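The Clean Table

Olga Cordeiro did not believe in the system. She had paid for it, which she felt gave her the right.

It was called Lesora and it came as a booklet, 132 pages, with a calm woman's voice you could play on your phone while you worked. The voice said a home had only six kinds of things in it. Olga looked at the drawer beside the stove and doubted that very much.

"You have to start with one surface," said her neighbor Tsehay, who had finished the whole program in January and now owned two mugs. "Clear it. Then put back only what you miss."

"And if I miss all of it?"

"You won't."

Olga thought Tsehay looked tired for a woman with so little to dust. But it was a slow Saturday, so she cleared the table. Off went the mail, the rubber bands, the lamp with the bent neck, a jar of buttons that had belonged to her aunt. She put them on the couch, the chairs, and finally the floor of the hall. The voice congratulated her. Olga did not see what for. The same things were in the same apartment, only lower.

She wiped the table down twice. It was paler than she remembered, close to white, and she could not decide whether she liked it. Then she sat and waited to miss something.

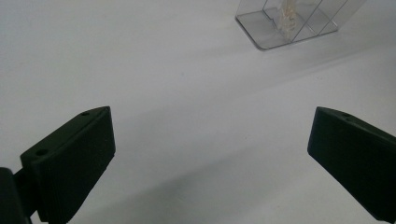

By four o'clock she had missed the lamp, though only because it was getting cloudy. She brought it back. She missed the scissors when she wanted to open the crackers, and the mail when she remembered the gas bill was in it. The buttons she did not miss at all, and this bothered her more than the rest. She went out to the hall and stood over the jar for a while.

"Well?" said Tsehay, at the door with her booklet under her arm. "What came back?"

"The bill."

"And the buttons?"

"They're thinking about it," said Olga, and took the jar into the kitchen, where the voice had not told her to clear anything yet.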